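Home | Programs | Reports | Get Involved | Contact

Zillalby Repair Room – Spring Progress Report to the Gresham Fund

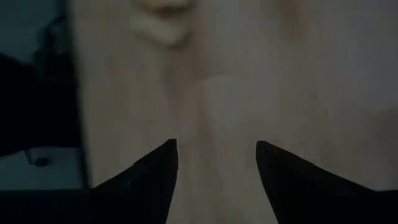

Close view of a pale beige surface in the repair room.

May 7, 2022

Dear Roya Ahmadpour,

Thank you for asking for a fuller update this time! There is a lot to tell. Since the last report we have finished the move into the back half of the building, opened the room four evenings a week, and started the surface work that your grant was mainly for.

Worktops and tables

Stefaniia Tkachenko took charge of the worktops and has done a wonderful job of them. The old tops had been patched so many times that nothing sat flat, and people trying to glue a drawer or pin a hem spent half the evening shimming things with cardboard. We now have 15 tables sanded, sealed and back in use. Two more are waiting on new legs from Zinchenko, who supplied the first set at a very fair price and delivered them a week early. The legs that are late are a different height, which was our ordering mistake, and the exchange is costing us only the freight.

We went with light colors all through. Dark tops hide pins and small screws, and the people who do the fine sewing had been asking for pale ones for years – they were right, and the button jar is much fuller than it used to be.

Use of the room

From the start of March we logged 351 visits. Of the items people brought in, 137 went home repaired, mostly lamps, chairs and clothing. The rest were split between things still waiting for parts and things we could only advise on. Hyun-seo Jin would like us to track those two groups separately next time and has already redrawn the sign-in sheet to do it.

The beginners' mending evening, which we nearly dropped from the plan, has become the fullest session of the week! Quyên Đào teaches it and now keeps a short waiting list. We would like to add a second one in the fall if we can find another teacher.

Money

We have $2,000 left in the furnishing line. Most of it is meant for shelving along the north wall and for a proper cutting mat. Ostap Hladun has asked whether part could go toward better task lighting, and I would support that. Could you let us know if the terms allow it? I can send a revised budget page the same day.

Still to do

The storage cupboard door sticks and needs planing. The Flenduletti clamps are on back order, so we are sharing the old ones between two groups, with some good-natured grumbling. The floor by the sink also needs another coat before we put anything heavy on it.

You would be very welcome to visit any open evening. Bring something broken.

Filed under: Funder Updates, Community Workshops

© Zillalby Repair Room | Contact the office | Back to top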